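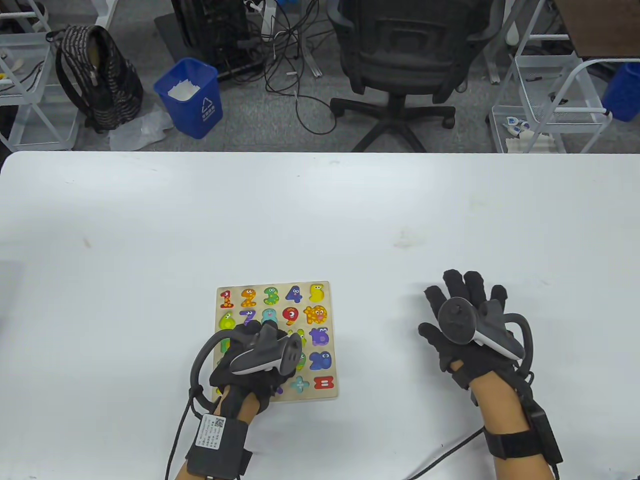
Perkeo Glove Kit

Two-hand recording kit for tabletop manipulation work
By Grurkico, Govdale

The Perkeo kit records how a person uses both hands on a task at a table. The operator wears a pair of gloves with a VR controller strapped to the back of each hand and a module on each wrist. The controllers give the position and rotation of the hands, the gloves give the fingers, and a head camera gives the view. All of it is saved as one time-stamped session that can be played back, trimmed and exported for training.

The operator handles real objects with their own fingers. There is no arm to steer and no gripper to get used to, and most new operators are recording usable sessions on their first morning.

What's in the kit

Left and right gloves, black fabric, padded fingertips
Mounting plates and straps for the back of the hand
Two wrist modules with straps and cables
Head camera with adjustable band
Belt hub with charging lead
Recording software, one seat
Starter task set, including the wooden number puzzle

VR controllers are not included in the base kit. Most customers already have a pair. If you need them, choose the full kit when you order and we will fit the plates before shipping.

Gloves and fit

Gloves come in 4 sizes. Measure around the palm just below the knuckles, without the thumb, and use the chart on the order form. If you are between sizes, take the smaller one. A loose fingertip shifts when it presses on something, and the finger data gets noisy. The lining can be washed by hand once the sensor strip is pulled out at the cuff. Do not put the strip in water.

The wrist strap should be snug enough that the module stays put when you turn your palm up. Run the cables toward the body and leave some slack at the elbow. Annick Chauvin, who handles support calls for us, says a tight cable is the most common fault she hears about — it pulls on the cuff when the operator reaches forward and the signal drops out.

Setting up a station

You need a table, a chair and a computer within reach of the hub's wireless link. A plain, light tabletop works well with the head camera. Glossy surfaces can throw glare under ceiling lights, so try a matte cover if your footage looks washed out.

Calibration is done at the start of each session and again any time a strap is moved. Follow the prompts on the computer:

1. Put on both gloves, tighten the straps and switch on the hub.

2. Place the task on the table in front of you. Lay both hands palm down on the table with the fingers spread, and keep them still until you hear the tone.

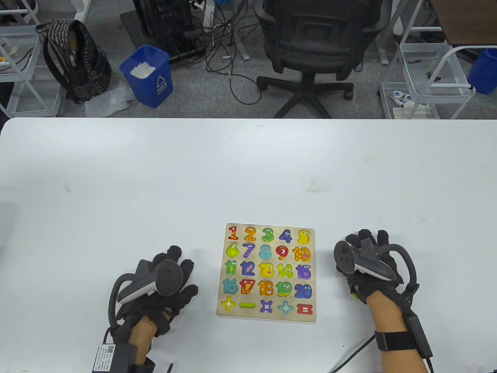

3. Make a fist with each hand, open it, then touch the thumb to each fingertip in turn.

4. Look from the left side of the table to the right so the software can line up the camera with the hands.

5. Check the hand overlay. If the drawn fingers sit away from the real ones, go back to step 2.

The starter number puzzle

The square board holds the numbers 1 through 20 and a bottom row of math signs, in rows of five. We picked it for the starter set because the pieces are thin and set close together, and each one has its own outline. Picking one up without disturbing the next takes a careful fingertip grip, and putting it back takes a small turn to match the slot. Poor calibration shows up quickly on this board.

The task sheet covers single-piece removal, full-row removal, and sorting by row with either hand. You can write your own sheets in the same format.

Battery and storage

A full charge of the hub takes 65 minutes. Sessions are written to the computer as they run, and the hub keeps a backup copy of the last 3 in case the link drops. Raw and trimmed files are kept apart, so an edit never overwrites the original.

Known limits

Tracking suffers when one hand is directly under the other. Very small items such as pins are hard to feel through the padding. The gloves are not rated for liquids, heat or food work. The current software does not support more than one operator per computer; Rosine Poulain's team is working on it, and kits bought now will get the update.

Warranty and service

Glove fabric wears out with use and is sold separately. Modules, hub and plates are covered for 2,000 hours of recording, as logged by the hub. Repairs are done in Govdale. In Europe, send units to our service partner, Delaunay, attention Hugo Carré — please pack the gloves flat and leave the controllers out of the box.

Ordering

Base kit, full kit and spare gloves are all on the order form. For loans and school pricing, write to Emiliano Cisternas in sales. Orders placed now ship in February.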